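We use cookies to remember your settings. Accept | Manage preferences

Tirik Wrist-View Evaluation Pack

Posted 23 June 2025 by Nneka Oyelaran

Tirik is a set of simulated manipulation episodes with a scoring tool, made for labs that want to test a trained policy before putting it on an arm. It comes from the Rimkutė method, which scores a policy from the wrist view alone. We sell it. We also have doubts about parts of it, and they are on this page with the rest.

What you get

The standard pack holds 312 episodes. Each one has the rendered wrist view, joint states, gripper commands and a pass or fail flag. The scoring tool runs from the command line and writes a plain text report. There is no graphical viewer in this release.

The claim behind the method is that a policy which copes with hard wrist views in simulation will cope with them on hardware. The original write-up leans on that claim heavily. We would lean on it less. The views are awkward enough, with large flat surfaces filling half the image and the fingers covering a good part of what is left.
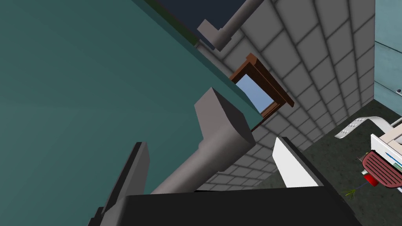

Wrist view, simulated. Gray rod and block head over the teal surface, white finger pad at right.

What it measures well

The tool is good at finding policies that lose track of a part when the camera tilts. Piyumi Siriwardena ran our 3 reference policies through the full pack, and the weakest one dropped 20 points between level and tilted views. The scores held when she repeated the run with new seeds. That is a useful result, and it is the main reason the product exists.

What it does not measure

Contact. The pass flag is set by geometry, so a grasp that would slip on a real bench can still score as a pass. Frøydis Blomqvist asked for a force check at the design review and it was left out to keep the run time down. We think that was the wrong call -- it is on the list for the next release, with no date attached.

Surfaces are also very clean. The floor has a faint speckle and the tiles have grout lines, but a policy trained on this kind of shading may be learning the renderer. Test for that before you believe a high score.

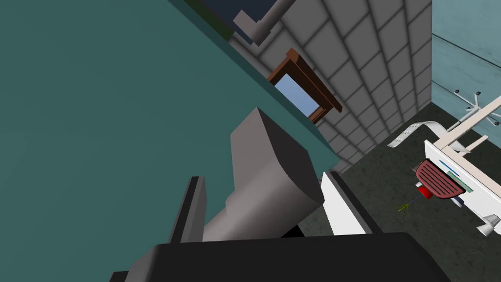
Same setting, another view. Gray finger partly over the lower edge of the teal slab, tiled wall and window behind.

About the hardware numbers

Customers ask whether simulated scores match real ones. The only comparison we have is 159 trials on one arm at the Plendmont lab, run by Elfriede Pichler. The ranking of the policies came out the same. The gaps between them did not, and one gap nearly closed. One arm in one lab is thin evidence, and we don't print a correlation figure on the box for that reason.

If a reseller quotes you one, ask where it came from.

Who should skip it

Labs working mainly on soft objects or on pushing tasks. Also anyone who needs a fixed overhead camera, as the pack has wrist views only.

Ordering

Sold as a download with a single-site license. Academic pricing on request. Hülya Yazıcı handles orders and trial copies from the Pristthorpe office. Trial copies include the scoring tool and a short set of episodes, and we suggest running your worst policy through it first.

Get product updates by email. Enter your address to subscribe. You can unsubscribe at any time.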